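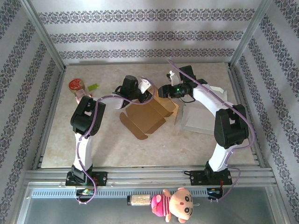

Progress report to the Wender fund, period from May to 7/18/24
Project: Skundisska packing and reuse of cardboard
Prepared for: Lorcan Flanagan

Dear Mr Flanagan,

I send you the second report on our work with cardboard. The first part of the plan is finished and the second part is running, with one delay which I explain under "Problems".

Work done

In this period we handled 1,889 pieces of brown cardboard. Most of them came from the Mulligan store, where they were kept flat on shelves. Each piece is put on the table, checked for tears and weak folds, and then goes either to the packing group or to recycling. We rejected 272 pieces. The usual fault was a crushed corner, and after that old tape which takes the top paper away when it is removed.

The table surface is the beige one with the marble pattern. We had considered a darker top, but Cathal Buckley asked us to keep the light one, as brown cardboard is easy to see on it and dust is also easy to see. I agree with him now, although I did not agree in May. The walls have the white and grey covering with the flower pattern. It was the cheapest roll in the shop and it can be wiped.

Problems

The delivery from Esent came five days later than promised and the sheets were of two different thicknesses. We could use the thin ones only for inside dividers. I have written to them and they will replace the wrong part of the order without cost. Until this arrives, we cannot begin with the large boxes.

The instructions for folding were also not clear enough. Two people folded the same sheet in two ways and both believed they were right. Cathal has written a new page with drawings and it hangs now beside the door.

Money

From the small materials budget 600 euro is not spent. I would like to ask your permission to use it for better tape and a second cutting mat.

Next period

We will finish the dividers, start the large boxes and make a short list of the faults with samples of each. Please tell me if you prefer to receive the samples by post or to see them when you visit.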